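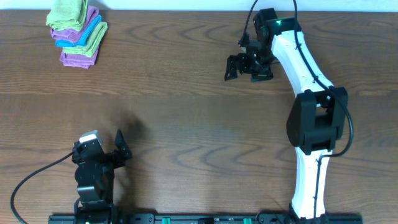
## Store charged more at the register than on the shelf tag. Is a class action notice worth answering?

I got a postcard saying I may be owed money from a settlement with Stirico, the home goods chain. It says shoppers were charged above the posted price on cleaning supplies and small kitchen stuff. I never complained to anybody. It wants my name, address and a "claim code," and the site is run by an outfit called Justent. Sounds like phishing to me. Has anyone checked this out? And if it's real, what do I get, a coupon?

*Asked by Selvaraj Seneviratne*

### Answer from Mekdes Alemneh

I had the same postcard in May and assumed the same thing. Don't type in the web address from the card. Look up the case number at the court clerk's site and see who the judge appointed as claims administrator. Mine matched. If yours doesn't match, toss it.

A real claim form can ask for your address and how you want to be paid. Some ask for a tax ID on bigger payouts. None should ask you to pay a fee up front or hand over a bank password.

As for the money, read the long notice, section by section, especially the part on "pro rata."

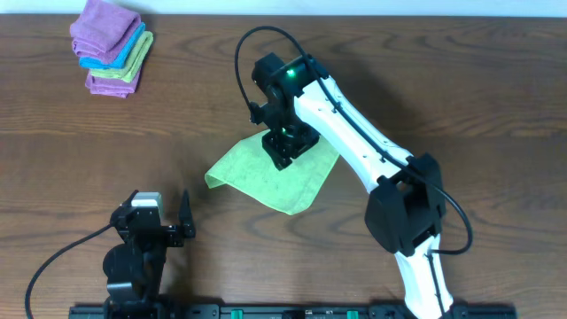

The ceiling in mine was $100 per household with receipts, and that word "ceiling" is doing a lot of work. If too many people file, everyone's share shrinks. Without receipts you get less. Also check the release. By taking the money, or by doing nothing, you usually give up the right to sue over the same overcharges. To keep that right you have to opt out in writing before the deadline.

### Answer from Kavinda Rathnayake

its a scam they all are. my cousin filed one against Saha and waited 285 days for a check for like 4 bucks. lawyers get the rest

### Answer from Yu-ting Tsao

Four bucks is a bad payout but it isn't a scam, Kavinda.

One thing to add: if you have your own receipts showing overcharges, send copies to your county weights and measures office too. I did that with the Skeststead store near me. They sent an inspector, though I couldn't tell you if the prices got any more accurate. I still photograph shelf tags.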